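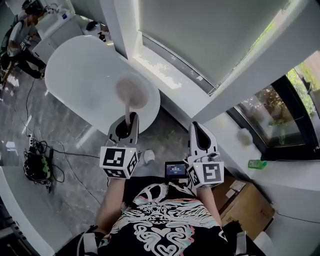
Come do chores with us: the Berkia student team is looking for people

Hi! I'm the student lead for Berkia, the household robotics project at our college, and I'm writing this myself because our last call for participants was written by four people at once and read like a lease. So it's just me this time. Pull up a chair.

We need new people for the fall term, both regular team members and folks who'd like to come in for a few sessions and get paid for it. You don't need to be an engineering major. You don't need to know how to code. If you've ever cleaned a bathroom, you already have the skill we're shortest on.

What we're up to

Berkia is a project course that also runs as a club, so about half of us get credit for it and the other half just keep showing up. Our goal this year is to teach a two-armed robot to do bathroom and kitchen chores well enough to enter the Vuvel Challenge, a student competition where teams get a room they've never seen and a list of jobs to do in it. Last year we entered with wiping and sorting only. We placed in the middle of the pack, lost a lot of points on anything round or slippery, and came home with a very long list of things to fix. The bathtub is at the top of that list.

The way we teach the robot is by doing the job ourselves, over and over, with a pair of hand-held grippers. You hold one in each hand and do the chore with those fingers instead of your own. The cubes with the black-and-white squares let us work out where each gripper was at every moment, and the view from your head gives us the rest. Then the software crew takes all of it and trains a model on it, and some weeks later we find out whether the arms learned to scrub or just to wave at the tub.

So far we have 2,462 recordings that passed our checks. That sounded enormous to me until I saw how they split up: tons of tabletop stuff, plenty of towels, and only 148 with a long-handled scrubber. Long handles are hard! The round head ends up a good way from where you're gripping, and a tiny turn of the wrist sends it somewhere you didn't plan. We want a lot more of those, from a lot of different people, with different heights and different habits. I'm left-handed and I scrub in circles. Our model has seen far too much of me.

Who we're looking for

Demonstrators (paid, by the session)

This is the one where you put on the gear and do chores. A session is two hours, with a break in the middle that we really do take. You'd get a short training first, maybe twenty minutes, and it's mostly getting used to picking things up with fingers that aren't yours. Everybody drops things. I dropped a full bottle of shampoo on my own foot in my first session and I was still asked back.

You'd be a good fit if you:
- are 18 or older and can be on your feet, bending and reaching, for a stretch at a time
- are OK wearing straps and something on your head
- can do the same small job many times and still do it properly the last time
- will tell us when something feels awkward or heavy, or when you just need to stop

Left-handed people, short people and very tall people, please, please write to us.

If bending over a tub is not for you, that's no problem at all. We also record at counter height and sitting at a table, and those sessions pay exactly the same. Just say so in your message, no explanation needed.

Room crew (team members, for credit or as a club member)

Room crew sets up the spaces where we record. You move things in and out, run the power, tape down cables, check batteries, start and stop each take, and change the room between sets so the robot doesn't think every bathroom on earth has the same stuff on the windowsill. You also take turns demonstrating, so you'll learn both sides.

It's the most physical job on the team and the one where you laugh the most. It suits people who like lists and who notice that the bottle was standing up in the last take and is lying down in this one. (Sometimes we want that! But somebody has to write it down.)

Data checkers (team members, remote is fine)

Checkers watch the recordings and decide what stays. Did the marker go out of view? Did the scrubber slip? Did somebody start talking to the demonstrator in the middle and make them look away? You tag each one in Birnel, our homemade labeling tool, and yes, it is a little ugly, and yes, it's much faster than it was in the spring. Four to five hours a week, any time of day you like. One of our best checkers does it all between 5 and 7 in the morning and I've stopped asking about that.

You need a computer, decent internet and patience. We'll show you the rest.

Software (team members, one or two spots)

We'd love one or two people who know some Python and want to work on the training side or on Birnel. You'd be joining a small group that's friendly but pretty busy going into the competition, so this is the one role where I'd ask you to have finished at least one programming class. Being able to read somebody else's messy code without despair is worth more to us than knowing any particular library.

What the money looks like

Demonstrators get $40 a session, paid by gift card or through student payroll, your choice. Payroll takes longer, so if you need the money quickly, pick the card. We have funding for 200 sessions between now and the end of the term. When those are gone, they're gone until spring, and I'll put a note at the top of this page.

Team members aren't paid but can take Berkia for two credits. You can also join as a club member with no credits, no grade and no final report. Club members still go to the competition if they've put in the hours. We set aside $868 for travel help so that nobody has to sit it out over a bus ticket, and you ask for it with a one-line email to the team account. I'm the only one who reads those.

Where and when

Most recording happens in Sandoval House, the old residence on the north side of campus that the college lets us use while it's between tenants. Tub and sink sessions are there. Tabletop sessions are in the robotics lab, second floor, the door with the too many stickers on it. Sandoval is up a hill and has a short flight of steps at the front. The lab has an elevator.

Sessions run in the morning from 10 to noon and in the evening from 6 to 8. Team meetings are in the evening too, with food, usually the kind of food that comes in trays. We start in September, record as hard as we can through October, and then it's mostly testing until the competition.

What gets recorded

I get this question a lot, so let me be plain about it. Your hands and arms will be in the recordings, along with whatever you're wearing, and so may other people working in the same room. Your name isn't attached to them. Sound is switched off. You'll get a consent form before your first session, two pages, and you can take it home and read it before you sign. If you change your mind later, tell us and we'll delete your sessions, and you keep the pay for them.

Wear clothes you can move in and flat shoes with some grip. T-shirts are great. Sleeves that hang down over your wrists tend to get in the way, so roll them up or leave them at home. Please take off bracelets and big rings.

Stuff people ask me

Can I bring a friend? Yes! Sign up for the same slot and put each other's names in the notes. Two people can often work in the room at once.

Do I have to clean with real chemicals? No. We don't use cleaning products in the sessions.

Is it boring? Some of it, sure. The first half hour flies by because the grippers are weird and fun, and then there's a stretch where you've scrubbed the same curve many times and your mind starts to wander. We swap jobs a lot to help with that. Most people who come once book again, and I take that as a good sign.

Will I get to see the robot? Yes, and you should! Demonstrators are invited to our test evenings in the lab, where you can watch the arms try the same chore you did. It's a strange feeling the first time it copies one of your bad habits – I recommend it.

I graduated already, can I still do it? As a demonstrator, yes. Team spots are for current students only.

How to apply

Send an email to the Berkia team account with "Fall" in the subject line. Tell me which role you want, which of the two time slots usually works for you, and whether you're left- or right-handed. For software, add a sentence or two about something you've built, however small. No résumé, no cover letter.

I answer within a few days – a bit slower during midterms. Demonstrators get a link to pick a training slot, and team applicants get invited to a meeting so you can look us over before you commit to anything. Spots on room crew fill first, so if that's the one you want, write soon.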